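Heritage tourism project: the walled garden at Pludden
Section 4, What the visitor is told

The leaflet sold at the gate says the garden was laid out by the Jitaru family and has stood "unchanged" ever since. I doubt it. The plan in the Millis papers shows no pond, and the pond is now the thing on every postcard. Nor could I find a source for the 400 lime trees. The walk I paced in December has gaps you could park a coach in.

Ileana Crăciun, who guides there, told me the story of the hidden spring comes from Fondora, the firm that wrote the audio tour. She had never seen it in print before that. The tour has 11 stops – four of them are near the shop.

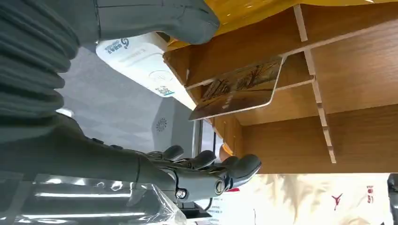
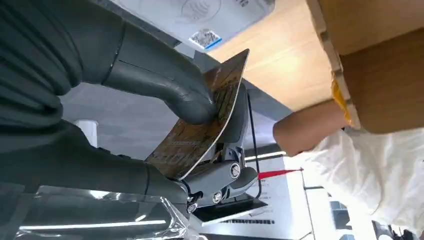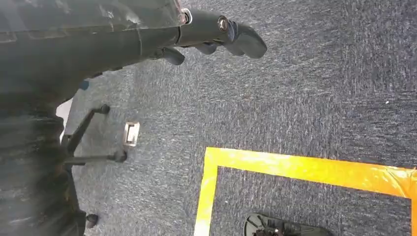
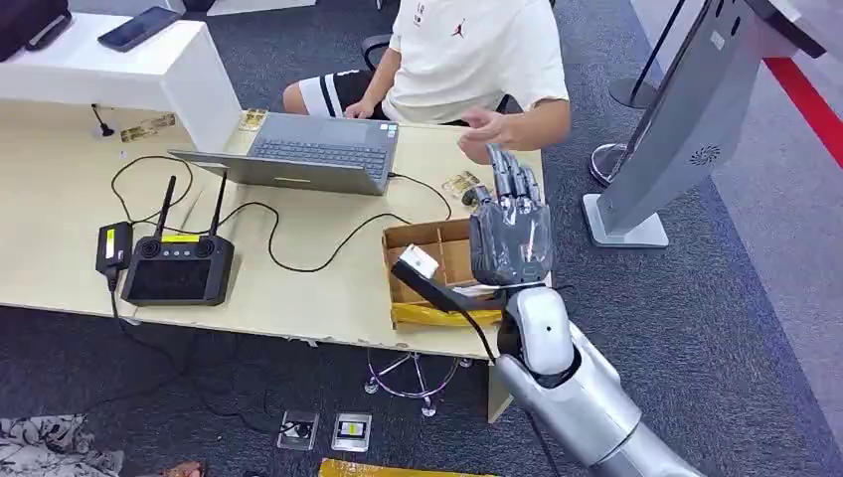 Visitor numbers are no firmer. The owners claim almost 3,000 a year, but the ticket books I was allowed to see cover one summer only, and school parties are entered as a single visit in some weeks and by the head in others. I have left the figure out of my table.

None of this makes the garden less pleasant to walk round. It does mean that "protected historic site" on the road sign needs a date and a reference, and I was given neither.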